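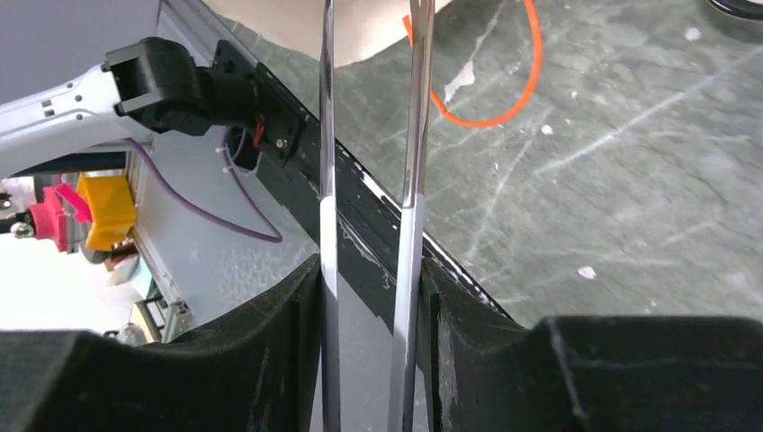
Wrist view, two padded fingers with a pair of chrome rods between them.

How to Test Whether a Robot Can Pack a Lunch Bag

Household chores make poor benchmarks when they are stated as chores. "Pack the lunch" contains at least a dozen separate motions, and a machine that does ten of them well will still leave the food on the table. This page sets out the procedure we use at Clultano to break a packing task into parts and score each part. It assumes two arms with parallel grippers, a fixed workspace camera and one camera on each wrist.

Step 1. Check the fingers

Close the grippers at low force and inspect the pads. Foam-type pads tolerate position error on hard parts and give a usable grip on smooth metal, but they wear at the inner edge first. Replace them if the edge has rounded. Then run the wrist cables through the full range of both arms by hand. A cable that pulls tight at one pose will shift the gripper enough to spoil a fine grasp, and the log will not tell you why.

Step 2. Lay out the task

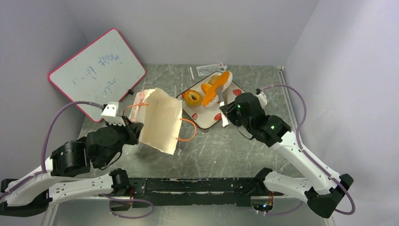 Reading time: 4 min

Use one bag, one plate and a few toy foods. A toy bagel and a toy carrot are a good pair, one with a hole and one long and tapered. Keep the plate within reach of one arm and the bag within reach of the other, and make sure both can meet over the bag opening without their elbows touching.

Paper bags with cord handles are harder than they look. The panel creases under load, the opening changes shape between attempts, and the cord has no fixed position at all. Do not stiffen the bag with cardboard. Flaltora published a high packing score last May with a stiffened bag, and Gerd Dreßler could not get near it with a plain one.

Step 3. Split the chore

Score these separately:

- locate the bag opening
- hold the bag steady by its rim or handle
- pick one item from the plate
- carry it over the opening
- release without dragging the rim down
- lift the bag by the cord

Set a limit of 90 seconds per item. A person standing in for the robot should never touch the bag during a run. If the bag falls over, record the fall and let the arms try to recover until time is up.

Step 4. Read the wrist view

Most failures are decided in the last few inches, where the workspace camera has a poor angle on the fingertips. Play the wrist recording at quarter speed and mark the moment of contact.

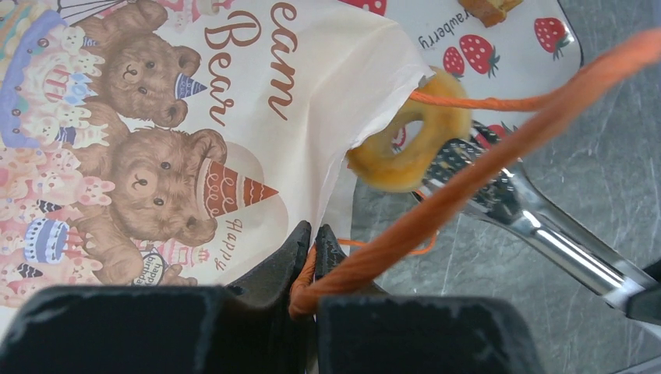
Cord is the usual trouble at this stage. A gripper can close on a thick cord reliably, but it has no good estimate of where the rest of the cord is going, and a thinner string beside it may be missed by the depth sensor entirely. Treat any grasp on a cord as unconfirmed until the bag has been lifted clear of the table. Shiny cutlery causes a second class of error, in which a reflection is taken for an edge. Log the two under separate codes.

Results so far

Across 1711 scored motions, 1098 were completed inside the limit. Picking from the plate accounts for most of the successes. Lifting by the cord was the weakest item on the list, and recovery from a fallen bag was too rare to report. On this evidence a two-armed machine can do portions of the chore under supervision. It cannot yet be left alone with it.

Repeat the set with the bag rotated 40 degrees before comparing two controllers. Scores from a single bag position should not be published.

Search this site
Enter keyword
Go

3 comments

Lucrezia Monti
Do you count a release as clean if the item catches on the rim and then falls in? We have been scoring that as half and it makes the totals messy.

Bernd Tiedemann
We count it as a failed release with a note. The item is in the bag, but the motion wasn't what was commanded.

Friederike Brandes
We tried step 3 with the Jemard controller. Same pattern here, picking fine, handles bad. A flat ribbon handle was worse than cord for us.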